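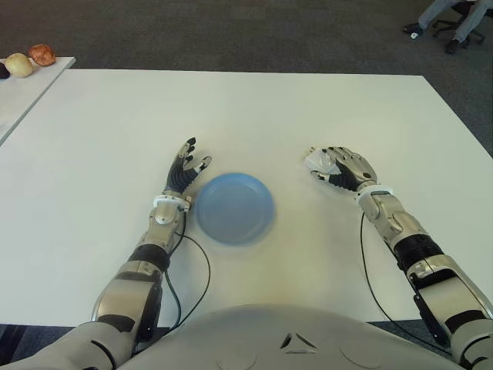 A reader in Prondon wrote in October to say plastic plates always end up scratched and cloudy, and that we should stop recommending them. Fair enough, and it is the reason we kept this one in use for longer than usual before writing it up.

The Vodham plate is round, light blue and fairly shallow, with a raised rim and a flat middle. The rim is the best part of it. Peas stay on, and so does a moderate amount of gravy. Soup is out of the question. It weighs very little, so it slides if you cut anything tough on a smooth table, and a mat underneath cures that.

We have washed ours some 377 times, nearly always on the top rack. There are knife marks in the middle which you can feel with a fingernail. They don't hold stains, apart from turmeric, which took two goes with bicarbonate of soda. The colour has faded slightly.

It isn't for the microwave. The Makokha plate we reviewed earlier can go in, but it is thicker and takes up more of the cupboard.

Vodham sells them singly or in sets of four. For picnics, children's teas or a caravan I would buy the set. For everyday dinners I'd stay with china.

Reviewed Sun 23 December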